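Against the Four-Hour Morning

April 3, 2019

My cousin Bakari Owino gets up at 4:30 and would like you to know about it. He started in October after reading a book, and since then every family phone call has included a stretch on what he got done before sunrise. He journals. He drinks a big glass of water with salt in it. He does stretches on the living room rug and then he sits down to what he calls his deep block. Last month I asked him what he makes in the deep block and he said it was mostly planning.

I don't want to pick on Bakari, who is a decent man and helped me move apartments twice. But I've now heard the same pitch from him, from a podcast I used to like, and from a flyer somebody left in the break room at Cutwood, and I think it's time to say I don't believe it.

The claim goes like this. Successful people get up early. You do not get up early. Therefore, etc. The flyer had a list of names and wake-up times, the kind of list that gets copied from page to page until no one could tell you where it started. I tried to trace a few of them. Most led back to one magazine interview each, and people say all kinds of things in magazine interviews. I'd tell a reporter I got up at five too.

And where are the early risers who didn't get rich? I worked a bakery counter for two years in my twenties. Everybody in that building was up by 3:30, and I can report that none of us ended up on a list. The bus I took was full of nurses' aides and janitors and one man who slept standing up. If getting up in the dark made you wealthy, that bus would have been a limousine.

So I tried it anyway, because Mwanahawa Ogola told me I was being a snob about something I'd never done, and she had a point. I did it for 30 days. I set the alarm for 4:45, put the phone across the room like the flyer said, and kept notes.

The first week was fine. I'll give them that. The street is quiet and the coffee tastes better when you feel smug. I wrote 2,387 words toward the long piece about my grandmother's shop that I've been promising people since forever, and I went around telling everyone, so I guess I became Bakari for a few days. Apologies to those of you who had to sit through it.

Then it was the second week and I was falling asleep at dinner. I mean with a fork in my hand. I missed a birthday thing for Chepkoech Khaemba that started at eight, which would once have been considered early. I read the second-week pages of the grandmother piece and cut nearly all of them. By week three I had the same amount of free time as before, only I'd moved it from the end of the day, when my friends are awake, to the start, when they aren't. The day still has the same number of hours in it. I don't know why this felt like a discovery.

The fans have an answer ready, and it's that I should have gone to bed at 8:45. Okay. Then the advice is "sleep the normal amount, at a different time," and I'd like to see somebody sell a hardcover with that on the front.

What bothers me more is the tone. Kanini Lyimo works nights and does her best thinking at two in the morning, and she's spent years half-believing she's lazy on account of it. She's the least lazy person I know. Some people are built for mornings. Bakari may be one. I suspect he mostly likes having the house to himself before the kids wake up, and that's a perfectly good reason, and he could just say that.

I'm back to 6:50. The grandmother piece is moving again, slowly, on Sunday afternoons, at the table by the window with the radio going. Comments are open, but if you write to me about magnesium I will not answer.

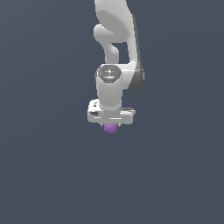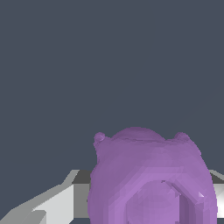 Two renders, both on dark slate gray: a white robotic arm in the first, a lumpy purple thing with little ear-like bumps in the second.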